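Pagano Robotics Lab: Call for Participants

Teach a simulated robot arm by remote control (paid sessions, Platcombe and from home)

We are looking for people who would enjoy driving a robot arm for a couple of hours at a time and showing it, move by move, how to handle small objects on a table. No robotics background is needed! Some of our best recordings so far came from people who had never touched a robot before they sat down with us, and we would love to have more of them in this round.

The robot lives in a simulator. You sit at a desk with a handheld controller and a screen, and when you move your hand, the arm on the screen moves with you. Squeeze the trigger and the fingers close. Every move you make is recorded as a demonstration, and later on our learning software studies those demonstrations and tries to work out how to do the job without anybody steering.

The tasks are small ones. Reach a block, pick it up, carry it a short way, put it down gently, go back for another. A written prompt tells you which object to go for and where we want it, and you can take the whole thing at whatever speed feels comfortable.

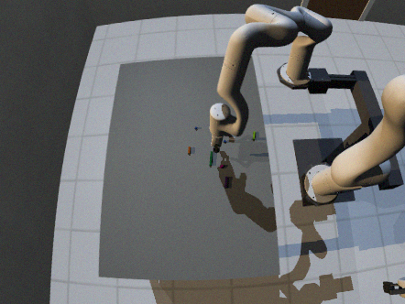
Plenty of people ask us if there is a knack to it. There is, a bit. Depth is the hard part at first, and most newcomers stop too high or come in at an angle and nudge the piece they wanted. By the second session that has usually settled down, and then it becomes surprisingly absorbing (several people from our spring round asked to come back, and we were delighted to say yes). Slow and steady recordings are more useful to us than fast ones full of corrections, so please don't think of this as a speed contest.

We also want your mistakes. If you miss a pickup and recover, leave it in and carry on. A robot that has only ever been shown perfect grasps has no idea what to do after a bad one, and your recovery may be the most useful half minute of the whole session.

About the project

The project is called Jelham and it is run jointly by Pagano and the Dokthorpe workshop. We are building an open collection of hand-guided demonstrations for two-arm tabletop work. So far we have 2,871 demonstrations that passed review, and we want to add 2,000 in this round, with as many different people's hands behind them as we can manage. Everybody reaches for things a little differently. Some come straight down, some swing in from the side, some hover for ages before they commit, and all of that variety is good for the software.

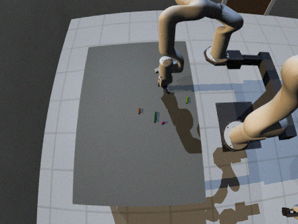
Gripper lowered near a tiny piece on the mat, with the second arm on its platform at right.

What a session looks like

You will be welcomed, shown to a station, and given a short practice period with nothing being recorded. Then we go through a set of tasks in blocks, with a break between blocks and more breaks whenever you want them. Most tasks use one arm at a time. Later in the session you may be offered tasks that use both, with a controller in each hand. Those are optional, but they are great fun once you get the feel of it.

Each session lasts 2 hours, including the practice and the breaks. Sessions start at 9:30 a.m., 1 p.m. and 5:30 p.m. You can sign up for a single session or for a series, and people who do a series will be able to try the harder tasks: stacking, sorting by color, and passing a piece from one gripper to the other.

You will be able to switch between camera views as you work. The view from high up is good for lining up left and right, and the lower view from the front helps you judge how far the fingers are from the tabletop. Try both during practice and see which one suits you.

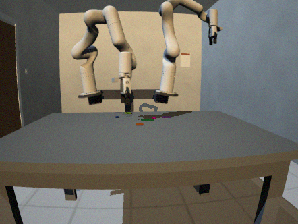
Do I need to be good at video games?
Gaming experience is welcome but it makes little difference after the first session. We have had quilters, line cooks and a retired piano tuner do beautifully. Patience and a light touch count for a lot more.

Who can take part

Adults 18 and over, with normal or corrected vision, who are comfortable using at least one hand-held controller for short stretches. Left-handed people are especially welcome, as we have far too few left-handed recordings. If you tell colors apart with difficulty, please still get in touch: we have a version of the tasks where the prompt points to the object on screen instead of naming its color.

You should be able to read simple written instructions in English. If you use a wheelchair, or need a different chair or desk height, let us know when you write and the station will be set up before you arrive.

Taking part from home

A small number of places are open for remote participants. You will need a reasonably recent laptop, a wired or strong wireless connection, and enough desk space to move your forearm freely. We mail you the controller and a prepaid return label. The software takes a while to install, so we book a separate call for that, and you are paid for the call as well.

Pay and practical matters

Sessions are paid at a flat rate, sent by bank transfer or gift card, whichever you prefer. You are paid for the full session even if you stop early or if the system gives us trouble. Travel by bus or train to Platcombe is refunded with a receipt, and there is free parking behind the building. Coffee, tea and a decent supply of snacks are on us.

We record the motion of the controllers, the motion of the arms, and the simulator views. We do not record your face or your voice. Your name is kept apart from the recordings, and you can ask for yours to be removed at any point before the collection is released in December.
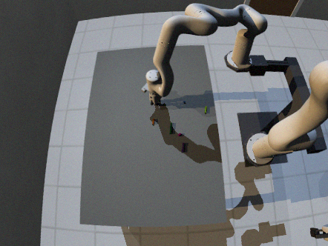
View from high up, with the gripper just above the tabletop and small colored pieces close by.

How to sign up

Fill in the interest form on the Jelham project page, or pick up a paper copy at the front desk of the Dokthorpe workshop. Tell us which start times suit you, whether you would like to come in or take part from home, and which hand you prefer. There is a box for anything else you want to mention, and we do read it.

We reply to everyone. If your first choice of time is full we will offer you the next open one, and friends who want to come together can ask for neighboring stations (just put both names on the form). New places are added as stations come free, so if the form says a time is full, check back in a week or so.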